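Covering a workbench: paper, hardboard or nothing?

naltwood_dan
I'm setting up a bench in the spare room for glue-ups and small finishing jobs. The top is solid beech and I'd like to keep it decent. My father always rolled brown kraft paper over his and changed it when it got bad. A guy I used to work with says paper is a waste and I should screw down a sheet of hardboard. What do you all use?

Filtberg
Hardboard, 1/4 inch, held with double-sided tape at the corners. Flip it when one side is shot. I've gone through 2 sheets since I moved into this shop. Paper tears as soon as you drag a clamp across it.

EaThygesen
Paper here. I do bookbinding and box making, so it's PVA and wheat paste all day. Glue on hardboard dries into little bumps and then you press a cover on top of one and the dent is there for good. With paper I tear off the section and pull a new one across. I keep the roll on a dowel at the left end of the bench.

Filtberg
You can scrape hardboard. Coat of paste wax first and the glue pops right off.

EaThygesen
Wax near book cloth is a bad idea. It gets on the cloth and then the paste won't hold. For furniture, sure.

naltwood_dan
Fair enough. I'll be doing some of both, picture frames mostly. What weight of paper? The stuff at the home center feels thin.

cladik331
The thin stuff is made for masking floors and it soaks through. Look for 60 lb kraft from a packing supplier. A full roll costs more up front but it lasts years. My current one was bought in December and I've barely made a dent in it.

Patrício
I'll disagree with both camps. Leave the bench bare, oil it, and clean up after yourself. It's a bench. Mine has stains all over and it works fine.

Filtberg
He did say he wants to keep it decent.

Patrício
Then he should get a second table for the messy work. Put the paper on that.

cladik331
If you go with paper on a long table, run it lengthwise in one piece and don't patch it. Seams catch on everything.
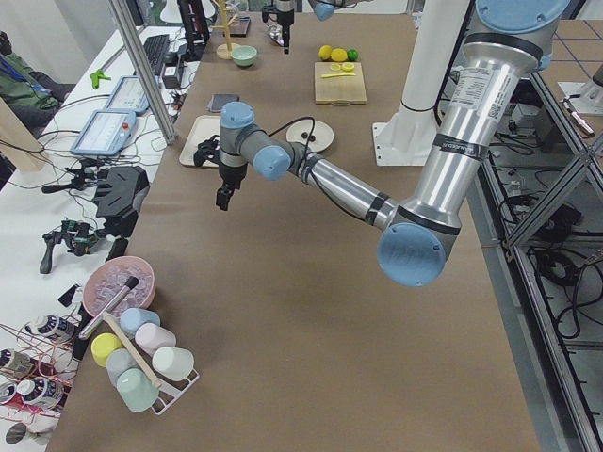 I tape the ends underneath, never on top, and pull it snug before the second end goes down. Leave a little slack in humid weather or it will buckle when the air dries out and shrinks it.

Filtberg
You've got the humidity backwards. Paper swells when it's damp and goes tight when it's dry. Slack in humid weather just gives you wrinkles.

cladik331
Tight when it's dry is why I leave the slack. Otherwise it tears at the tape. I'll give you the part about buckling, I wrote that wrong.

EaThygesen
I don't tape at all. A strip of wood clamped at each end holds it and you can reset it in a minute.

naltwood_dan
Thanks everyone. Going with the heavier kraft and the clamped strips for now. I'll keep a piece of hardboard around for chisel work.

Filtberg
Good plan. Wax the hardboard.

Related threads
Best dowel size for a paper roll holder
Getting dried PVA off a beech top
Paste wax or shellac on hardboard?
Picture frame clamps for a small room
Bench height for standing work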